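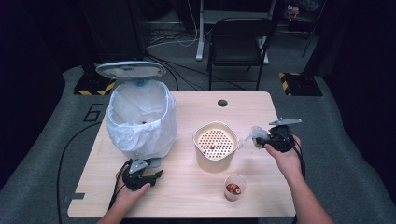 Press notice no. 7, page 2

Small bins, small tables: Harkberg opens its table-clearing project to everyone

December 18, 2022

Harkberg is delighted to announce that Druvimico, its project on the everyday business of clearing up after a snack, is now open to households, schools and canteens. The first set of activity sheets can be ordered from today, and we have printed 1000 of them.

Druvimico began with a very ordinary question: what happens to a table once the food has been cut up and served? Most advice on kitchen waste starts at the big bin by the back door. We wanted to start much closer to the plate, with the wrapper, the last bits of fruit and the cup that still has something in it. These are small jobs and they get put off, which is how a table ends up sticky by the evening!

The sheets are built round a simple layout. A small lidded bin with a white bag folded over the rim stands on the left of the table. A square beige container with a perforated insert goes in the middle, and a clear plastic cup of chopped red and white food stands just in front of it. Wrappers such as a crumpled clear bag are picked up and carried across to the bin, and small red pieces left on the insert are dealt with in the same way. It all fits on one light wooden table with rounded corners, and we think that is a big part of the fun.

We tried a great many arrangements before settling on this one. Bins on the floor were missed more often than we liked. Bins with the lid shut slowed everybody down, so the sheets now ask for the lid to be tilted right back before anything else is touched. The bag should be pulled well over the rim and left loose - a tight bag tends to slip inside when something is dropped in.

The perforated insert caused more discussion than any other item on the list. Some of us wanted a plain dish, which is quicker to wipe. In the end the holes won. Fruit leaves juice behind, and a surface with holes gives it somewhere to go while the pieces stay on top where they can be reached. A colander set over a bowl will do very nicely if you have nothing else to hand.

There are 2 versions of the sheet. The shorter one covers fruit and wrappers only and is meant for younger children working with an adult. The longer one adds cups, lids and changing the bag, and has space at the bottom for your own notes. Please do use that space! We read every sheet that is sent back, and the order of the steps has already been changed once after comments from the first group of readers.

Druvimico is run by Harkberg together with Grilitetti, which is looking after the printing and the Portuguese text. A display of the sheets will open in Bragança later in December, with both languages side by side and a table set out for visitors to try. Entry is free and there is no need to book.

Orders are limited to one pack per address for now. Schools that need more than a single pack should write to us with the number of classes taking part, and we will do our best to help. Sheets may be copied freely for use in the classroom or at home.

Contact: Harkberg Press Desk, Box 3780 | © 2022 Harkberg | Back to top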